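Household Tasks Evaluation, second interim report
Prepared for: Vasora, program office
Prepared by: Niamh Costello, Camine
Date: 17/08/2019

1. Purpose of the period

The grant asks whether a general-purpose arm and hand can do ordinary household and shop-floor chores at a level a paying user would accept. The first period covered procurement, the safety review and the choice of tasks. This period covered manipulation on the kitchen and stockroom task sets. No mobile base was used, and nothing in this report should be read as applying to a robot that has to drive itself to the work.

2. Task sets

Three task sets were run: putting away produce, restocking a shelf, and folding small textiles. Each is split into stages (locate, approach, grasp, transfer, release), and a failure is logged against the stage in which it first occurs. An operator may stop a run at any time. A stopped run is scored as a failure whatever the arm was about to do, a rule the team adopted at Eimear Corrigan's request after the first interim report was criticized for generous scoring.

Run logs for the period stand at 2000 entries. They include calibration and aborted starts, so the total should not be quoted as a count of completed chores.

3. Produce

Fruit was chosen for its variation in shape and its low tolerance for pressure. An apple allows the fingers to close from almost any direction. A banana does not. Its best grasp depends on which way the curve lies, and when it rests against another item the planner has to decide whether to pull it clear first or go in from the free end.

Containers add a second difficulty. A basket rim limits the angles at which the hand can enter, and a light basket can slide if the thumb touches it on the way in. The planner now treats the rim as a no-contact zone during approach, at some cost in speed. 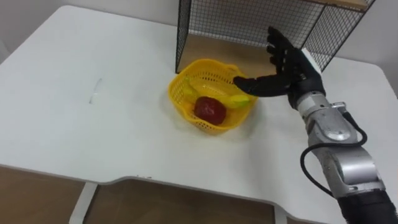
Figure 1. Produce task. Hand open at the right rim of the basket, apple and banana inside, mesh shelf unit behind.

Results are mixed. Single items on a bare surface are handled reliably enough that we no longer spend scheduled time on them. Items inside a container are not. Most failures fall in the grasp stage, and most of those involve two items in contact. Ruairí Keane reviewed the failed runs and attributes the larger share to poor depth estimates inside perforated baskets, where the holes let the background through and confuse the surface model. A filter for this is being tested. Bruising is checked by eye at the end of each session and has not been a significant problem at the current grip force.

4. Restocking

Placement on an open shelf meets the target for rigid boxes. It does not meet it for bags or for anything that settles after release. Wire mesh gives the same depth trouble as perforated baskets, and the filter should serve both cases. Cycle time remains well behind a person. For a shop this matters more than for a home, and Atieno Rugemalira's cost note (sent separately) concludes that daytime restocking is not a sensible use of the arm at present. Overnight work is still open.

5. Folding

Folding is behind schedule. The hand can pick up a flat cloth by its edge but often takes two layers instead of one. Work was paused for 3 weeks while the fingertip pads were replaced. Piltum supplied the new pads under the existing order and no extra cost has been charged to the grant.

6. Staffing and budget

Maeve Hennessy joined as test engineer in August and has taken over session scheduling. Spending is within plan. We request permission to move unspent travel money to spare cables and finger joints. The amount is given in the budget sheet.

7. Assessment

On the question the grant poses, our answer for this period is "not yet" for unattended household use, and "in limited cases" for supervised use with known items and known containers. The gap is widest where objects touch each other.

8. Next period

Test the depth filter on 10 container types, including solid-sided ones as a control.
Resume folding with the new pads.
Run the produce set with 2 operators who were not involved in development.
Agree with Vasora on a pass mark for overnight restocking before those runs begin.

Questions on scoring should go to Eimear Corrigan. Raw logs are available to the program office on request.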